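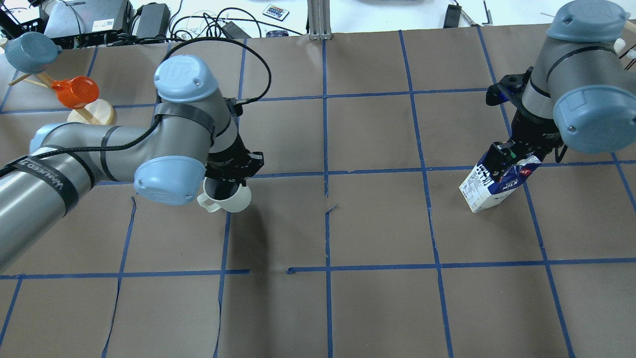
Mug (drinkware)

12 shares | 3 comments

A mug is a cylindrical or slightly tapered drinking vessel with a side handle, used mainly for hot drinks such as coffee, tea and cocoa. It is larger and thicker-walled than a teacup and is normally used without a saucer.

Materials and manufacture

Most mugs are made of stoneware, porcelain, bone china or earthenware. Enameled steel, glass and plastic are also used. Ceramic mugs are formed by slip casting, by pressing in a roller machine, or by hand on a wheel. Handles are usually cast separately and joined with liquid clay while both parts are leather-hard. The body is then dried, fired, glazed and fired again. Stoneware is commonly fired above 1,200 °C. The foot ring is wiped free of glaze before firing so that the piece does not fuse to the kiln shelf.

Heat retention

A drink in an open mug loses heat through evaporation at the surface, conduction through the wall and base, and convection of the surrounding air. Evaporation accounts for a large share of the loss while the liquid is very hot, and a lid reduces it. A thick wall insulates better than a thin one of the same material but absorbs more heat when the drink is poured. Preheating with hot water offsets this initial drop.

Handle design

The handle keeps the fingers away from the hot wall. Its opening may admit one finger or as many as four. In a survey of handle failures at the Dadel pottery, Domenica Haslinger examined 136 returned mugs and found that 80 had cracked at the lower joint. Gebhard Sutter later attributed the pattern to uneven drying between handle and body.

Regional production

The Gisler works at Eretthorpe opened in 1948 and supplied undecorated white mugs to canteens and railroad buffets. At its peak it employed 700 people. Its straight-sided form, with a flat rim and a D-shaped handle, was copied by several smaller potteries in the district.

See also: Beaker, Stein, Tankard, Teacup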